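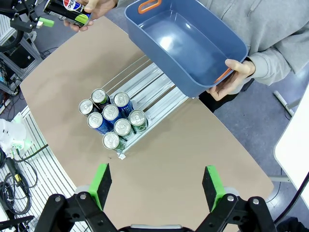

I have been meaning to write about my aunt's corner store for years, and it took a rainy May morning and a second pot of coffee to get me going. She called it Medatow, after the village her mother came from, and it sat at the bottom of our hill between the shoe repair and a laundromat that always smelled like warm lint.

I worked there for two summers, starting when I was ten, mostly dusting. My aunt kept 300 index cards in a tin behind the register, one for every family that ran a tab, and she knew most of them by heart anyway. Old Norbert Zelenák paid his in quarters and stayed an hour to complain about the bus (oh, how he loved complaining about that bus!).

What I miss is the dawdling, I think. You went in for milk and came out knowing whose daughter had gotten engaged. My supermarket now is perfectly nice, and it's open 24 hours, and I still couldn't tell you the name of a single person who works there. That's partly on me, of course.

So last week I asked the lady at the checkout. Her name is Hashini, and she says the peaches will be better in a couple of weeks.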